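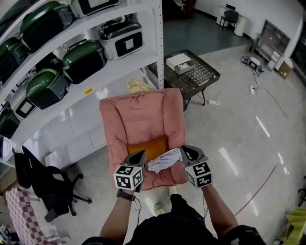 How a Hand-Held Gripper Gets Ready for Work

A robot arm does not know how to fold a cloth. Somebody has to show it, and one way of showing it is with a pair of hand-held grippers. A person holds one in each hand and does the job with them. The grippers keep a record of every move, and later a computer uses that record to teach a robot.

This page is about looking after those grippers. It follows one pair, called the Irnix pair, through an ordinary working day. The pair is used in a room at the Wanov workshop, where people practice household jobs like picking up cloths and straightening cushions.

What is a gripper?

A gripper is a tool for holding things. Your hand is a very good gripper. It has five fingers, it bends in many places, and its skin can feel whether something is slipping. A machine gripper is much simpler. The Irnix grippers have two fingers each, and the fingers can do only two things: open and close.

Try this at home. Put a sock on the arm of a chair and pick it up using only your thumb and one finger on each hand. Now try to fold it. You will probably find that you have to move your whole arm to do something your fingers would normally do by themselves. People who work with hand-held grippers have to get used to that.

What are the black-and-white squares for?

Under each gripper there is a white cube with patterns of black and white squares on it. The patterns are called markers. A camera looks at them, and a computer works out where the cube is and which way it is turned.

Each marker has its own pattern, a bit like a name tag. If you turn the cube, the camera sees a different marker, or sees the same one at a slant. The computer knows how big the real squares are. When they look small, the cube must be far away. When they look squashed on one side, the cube must be tilted.

A cube works well for this because it has flat sides facing different ways. As the gripper turns, one side swings out of sight and another swings into view.

The morning check

Before the grippers are used, they get a check. It takes nearly 4 minutes when there are no problems.

First, the markers are wiped with a soft, dry cloth. A greasy thumbprint can make a black square shine, and to a camera a shiny black square may look white. Water and soap stay away from the cubes, as the printed patterns can smear or peel.

Next, the person doing the check holds each gripper by its body and gives the cube a very gentle wiggle. It should not move at all. If the cube is loose, the computer will still follow the cube, but the fingers will not be where it thinks they are. Even a wobble as thick as a coin is enough to spoil a day's work.

Then come the fingers. They are opened and closed three times. They should meet evenly, with no gap at the tips. A thin cloth will slide straight out of a gripper that has a gap.

Last, the cable. It should not be cracked or pinched, and it needs enough slack for the person to reach around without pulling the plug out. Any cables on the floor are moved to where people won't walk on them.

Setting the zero

A kitchen scale has to show zero before you put the flour on it. Grippers need something similar. The person closes the fingers all the way and presses a key, and the computer stores that as "closed." Then the fingers are opened as wide as they go, and that is stored as "open." Everything in between is worked out from those two points.

After that, both grippers are held still in front of the camera for a moment so that it can find the markers. On the Irnix pair a program called Clukonov does this part. It shows a green line around each marker it has found. If one has no line, the usual cure is to change the lighting. Strong ceiling lights can make a bright patch on a marker, just as they do on a shiny floor.

When something wears out

The workshop's logbook says the Irnix pair has closed 3811 times since it was last taken apart. Parts that rub together wear down, and soft parts get hard. The finger pads wear out first. A worn pad feels smooth, and cloth slips on it.

To change a pad, you unplug the gripper, peel off the old pad, clean off the leftover glue and press on a new one. The new pad has to sit in exactly the same place as the old one. Then the zero is set again – a new pad is a little thicker than a worn one, so "closed" is no longer quite the same.

Marker cubes are replaced when a corner gets chipped. The spare cubes come from a supplier called Karagiannis, and each has a number on it. The left gripper now has cube 391. The number is typed into the computer so that it looks for the right patterns.

Putting them away

At the end of the day the cables are unplugged and coiled in loose loops, never wrapped tightly around the gripper. The fingers are left slightly open so the pads don't press on each other all night. Both grippers go into a padded box with the cubes facing up, and whoever used them writes in the logbook if anything felt stiff or loose.

Words to know

Gripper: a tool or machine part that holds things.
Marker: a printed pattern that a camera can find and recognize.
Slack: extra length in a cable, so that it isn't pulled tight.
Zero: the starting point that other measurements are counted from.

Page last updated May 19, 2019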